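Was der Ahorn verrät

Wer Alvar Berge in Clunbridge besucht, bekommt als Erstes ein Brett in die Hand gedrückt. Kein fertiges Möbel, keinen Kaffee (der kommt später, und er ist hervorragend), sondern ein Stück rohen Ahorn, frisch gehobelt. »Gegen das Fenster halten«, sagt er, »und dann langsam kippen.« Und tatsächlich: Die Maserung fängt an zu wandern! Helle Wellen laufen quer über das Holz und springen beim Zurückkippen wieder an ihren alten Platz.

Riegelahorn nennen Geigenbauer diesen Wuchs, bei dem die Fasern nicht gerade durch den Stamm ziehen, sondern in feinen Wellen. Warum der eine Baum das tut und sein Nachbar nicht, ist bis heute nicht restlos geklärt. Von außen sieht man es der Rinde selten an. Berge klopft, tastet, schält an einem gefällten Stamm auch mal einen Streifen ab und liegt trotzdem oft genug daneben, was ihn nach 36 Jahren im Beruf immer noch diebisch freut.

Sein Lager liegt in der alten Mühle Grillwood, zwei Stockwerke voller Bohlen, jede mit Kreide nummeriert. Bei 923 ist er inzwischen angekommen. Manche liegen seit fast 50 Jahren dort, noch von seinem Vorgänger eingelagert, und warten auf jemanden, der genau diese Breite und genau dieses Licht sucht. Es riecht nach Staub und ein bisschen nach Honig, und man möchte eigentlich nicht mehr hinaus.

Geschlagen wird im Winter, wenn wenig Saft im Stamm steht. Danach muss es schnell gehen, denn Ahorn ist empfindlich: Bleibt er zu lange in der Rinde, wird er grau und fleckig. Aufgesägt werden die Stämme in Proridgate bei Vilgot Sjöberg, der seine Bretter die ersten Wochen aufrecht stellt, damit die Luft überall herankommt. Erst im Oktober wandern sie ins Lager. Ein schöner heller Ton, findet Sjöberg, ist zur Hälfte Wetterglück.
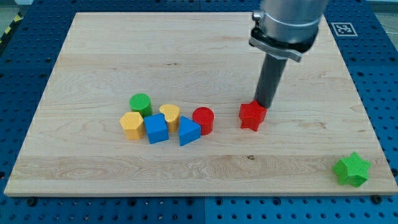 Heller Ahorn mit welliger Maserung, rechts der Mitte ein kleiner dunkler Ast.

Über solche kleinen Äste kann man mit den beiden wunderbar streiten. Sjöberg sortiert sie aus, Berge holt sie wieder zurück. Für einen Tisch in Crichton hat er im vergangenen Jahr 23 Bretter durchgesehen, bis er eines fand, dessen dunkler Punkt genau dort saß, wo später der Brotkorb stehen sollte. Die Kundin hat den Korb dann woanders hingestellt, damit man den Ast sieht.

Geölt wird bei Berge sparsam, am liebsten mit einem hellen Hartöl, das den Ton kaum anfeuert. Im Lauf der Jahre dunkelt das Holz ohnehin nach, erst cremig, dann fast golden. Das Brett vom Anfang darf man übrigens behalten, wenn man verspricht, es nicht in die Spülmaschine zu stecken.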